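My warehouse is bringing in robot arms and wants us to "teach" them. Has anyone been through this?

Posted in: Work and Careers > Warehouse and Logistics
287 views

slowlane_packer

Hi all, first post here so be nice. I work in returns for Likus, the Toledo building, on the bench where we open stuff up, check it, and either fold it back into a bag or toss it in the reject bin. I've been there going on 5 years and I like it fine. In December we got called into the break room and told that part of the folding and bagging is going to be done by arms, and that they want people from the floor to spend a few weeks doing the job with a pair of hand-held grippers so the arms have something to learn from. It pays a little more per hour. It's also at the office site across town, which means no concrete floor and no dock doors open in winter (yes please!).

My question is really two questions. What is the work like, physically, day to day? And what happened to the regular jobs afterward, if you've been through it? My lead says nobody's hours are getting cut but my lead also said we were getting new mats in the spring. I have until the end of the month to put my name down and half my bench thinks I'd be nuts, and the other half thinks I'd be nuts not to.

Thanks in advance, and sorry if this has been asked, I searched and only found stuff about forklifts.

3 replies

tapegun_annie

Been there! I did this at Selton for most of a year, so I can tell you more than you want to know. Get coffee.

The work itself is odd but not hard. You get one gripper for each hand, with a handle underneath, and you do the task with those instead of your fingers. Pick up the shirt, lay it flat, fold, fold, bag. Then mess it up and do it again. The first couple of days I was all thumbs and I went home convinced they'd let me go, and then around the end of the first week something clicked and I quit thinking about it. What gets you is the forearms. You're squeezing all day long and holding weight out in front of you, and it's a different tired from regular packing. Ask about breaks before you sign anything, and ask if the breaks are paid. Ours were short but frequent and I wouldn't have made it otherwise.

The room took some getting used to too. After the warehouse it felt like I'd wandered into somebody's accounting department. People working at desks right next to you, office chairs, everybody talking quietly, and you standing there with a gripper in each hand.

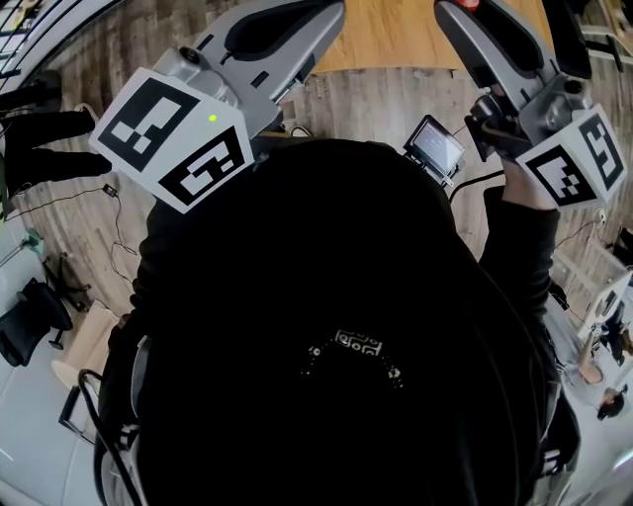
What I'd want to know before saying yes:

1. Who decides what counts as a good one. At our place about a third of what I did got thrown out the first month and I never found out why. Once somebody sat down and told me (I was letting my wrist drift out of view, that was all it was) it got a lot better. If they can't tell you who gives you that feedback, push.

2. Whether there's a number. We had a target of 2,000 folds on the first project and everyone rushed, and rushed folds are bad folds, so half of it got redone. On the second project they paid by the hour with no target and the work was better and so was the mood.

3. Whether your old spot is held for you. Get it in writing, even just an email! Mine was held. A friend's wasn't, and she ended up on nights.

4. Cables. Sounds dumb, but I wear clogs, and I caught my foot on one twice. Wear real shoes.

As for the jobs afterward: the arms did come to our building and they took the plain stuff, T-shirts and towels mostly. Anything with a zipper or a belt or a weird collar still came to people. So the bench got smaller, 4 of us where there used to be more, and what was left was all the annoying items, all day, no easy ones to rest your brain on. I don't think management ever thought about that. The folks who moved off went to inbound, and a couple quit. I won't tell you it was all great. But I came out of it knowing how the thing worked, and when it jammed I was the one they called, and after a while I got a bump for that.

I'd do it again. My sister thinks I'm crazy.

dockdoor9

dont do it. your training your replacement and there paying you an extra buck for it. thats all this is

mellow_kestrel

Kind of in between the two above. I was on the other side of it, I stayed on the floor at a place that used the Fukow cells and never did any of the teaching part. For us the big change was pace. The arm doesn't speed up or slow down, so the person feeding it doesn't either, and I missed being able to hustle for an hour and then chat for ten minutes. They did rotate us through the feeding spot once enough people complained, so if you have any say in how it gets set up, ask for rotation from day one.

Also, check how the pay bump works. Some places it goes away the minute you return to your regular job, and if you've been budgeting on it that stings.

slowlane_packer

Thank you all, this helps a ton, especially the bit about getting the spot held in an email. I asked my lead today and she said she'd "look into it," so we'll see. Annie, did they give you any kind of wrist brace or did you bring your own?

tapegun_annie

Brought my own, the cheap stretchy kind from the drugstore. Only needed it on the left.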